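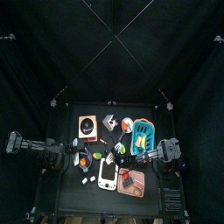
Two arms, a paper cup and a peach-colored toy cooktop.

Saturday at the Leltley Co-op Creamery

I've been buying Leltley milk for as long as I've lived in Cutach and had never set foot inside the place, so when the open day flyer came tucked in with my egg order I put it straight on the fridge. Doors opened at nine. I got there at twenty past and the line was already out past the tanker wash!

We went around in small groups with hairnets and those blue shoe covers that slide on everything. First stop was the receiving bay, where a truck from the Jindstead side was hooked up and unloading. Our guide said it had brought in 3,194 gallons that morning, and that every load gets tested before a drop goes into the silo (a kid asked what happens to the bad ones, and the answer was a long speech about antibiotics that I mostly followed).

The co-op has 252 member farms now, a lot more than I would have guessed, and many of them milk fewer than forty cows.
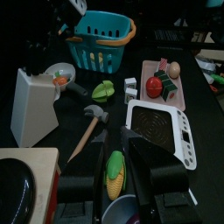 After that came the pasteurizing room, which is loud and warm and smells a bit like pudding. I liked it in there. You watch through a long window while the guide shouts over the pumps, and I caught maybe half of it. The bottling line was better for seeing things - bottles come flying along, get filled, get capped, and whip around a bend so fast that I kept waiting for a crash. No crash, sadly.

The cheese room was only open to peek into, but they let us try a two-year cheddar they call Kershaw. It's crumbly and sharp and a little sweet, and I went back for seconds (okay, thirds). My one complaint is that they'd run out of it in the shop by the time our group came through, and the mild stuff isn't the same at all.
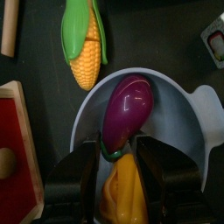 If you're going next time

Go early and park on the Cutach road, the lot fills up fast. Wear something warm, as the cold store is part of the tour and they don't hurry you through it. The tour is free, and a pint of chocolate milk at the end costs $2. Bring a cooler for the butter!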